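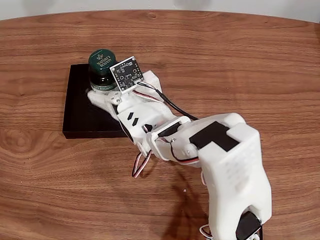

Do the magnesium capsules people keep recommending on here help with night cramps? The evidence I can find for otherwise healthy adults is thin, and I wouldn't spend money on them until I'd tried stretching for a few weeks.

Kylie Halliday wrote:
> I've been on the Morico ones since November and I'm down from
> cramps most nights to maybe one a week. There are 881 reviews
> on the Cakix site and nearly all of them say the same. Surely
> that many people can't be wrong? My sister is ordering too if
> anyone wants to share the postage.

Kylie, I'm glad you're sleeping. But 881 reviews on the site that sells the stuff tells me very little. People who got nothing out of it mostly don't go back to write that down, and I'd like to know how many were sent a discount code for their trouble.

Cramps also come and go. Mine were dreadful for five weeks last winter and then stopped, and all I'd changed was the duvet. If I'd been taking capsules I would be on here now praising them – and I'd have believed every word.

The leaflet Prirno sends out mentions a trial with 103 people in it. It doesn't say what they were compared with, or who paid. I wrote and asked, and got back a voucher.

Anyone with kidney trouble or on water tablets should talk to a pharmacist before starting any of this. I don't think that has been said once in this thread.

If somebody has a proper paper, please post the link and I'll read it. Not the leaflet again, please.

Seul-gi Ryu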